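Halim marks August move with a fresh look at the humble small box

BALTEDCOMBE – The packing and small goods team at Halim is settling into its new workroom on the Lavham side of town this August, and would like to invite customers, neighbors and anyone who has ever wrestled with a carton that would not stay shut to come by and see what the fuss is about.

For those who have not met us yet, Halim puts together small cardboard boxes for shops and makers who do not need a warehouse full of them. Soap, candles, tissues, buttons, tea, the sort of thing that fits in the palm of your hand or just a little over it. We have always done this work at a table, and we are still doing it at a table, though the new room has a good deal more light and a door that closes properly, which those of you who visited us at the old address will appreciate.

The big piece of news is Futadden, our new range of small white cartons, which goes on sale at the end of the month. Futadden comes in 24 sizes and is sold in packs of 144, with a half pack available if you ask at the counter. Every carton ships flat and folds up without glue or tape. Customers may order them plain or with a band of color, and we will be glad to match a shade if you bring in a ribbon, a label or a scrap of wrapping paper you are fond of.

"People come in wanting a box and they leave having talked for half an hour about tissue paper, and I am as guilty of it as they are," said Quang Hà, who leads the team. "I like a plain white box. I like a box with a bit of blue on it too. What I really care about is how the thing opens, and whether you can get out what's inside with one tug and put the box back on the shelf looking decent. We spent most of the spring on that, and I think my family is very tired of hearing about tabs."

That spring was a long one. The team worked through about 70 trial cartons before settling on the range, and a good many of those went home with friends and regular customers, who wrote back with notes on corners, slots, lids and how well a box sat on a bathroom shelf. We read every one of them. The tab at the short end was changed twice as a result, and two sizes were added late in the day for people who sell sewing supplies and had been making do with something too deep.

The new room will be open to visitors through the rest of the month, from 2 p.m. until we lock up. There will be flat cartons on hand to fold for yourself, and samples to take away – please do take them, we have plenty. Parking is easiest behind the building. The front step is a little high, so if you would like a hand with a stroller or a wheelchair, ring the bell by the side door and somebody will come right down and let you in on the level.

Shops that already order from us do not need to do anything. Your usual sizes are staying, your prices are staying until the end of the year, and your orders will go out from the new address just as they did from the old one. If your delivery note still shows the old street name, please bear with us while we use up the pad.

White cartons on the worktable, with a tissue coming out of its box in the second picture.

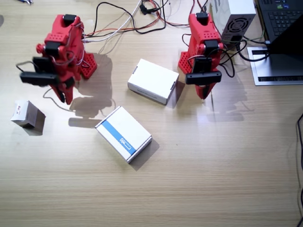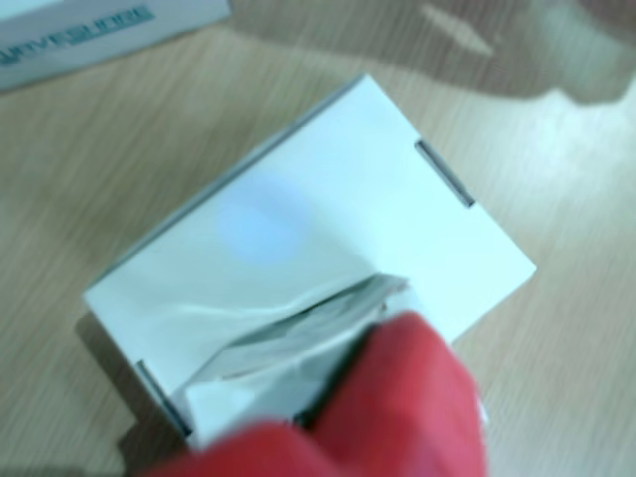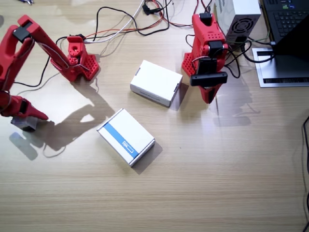
Issued by: Packing and Small Goods Team, Halim, Baltedcombe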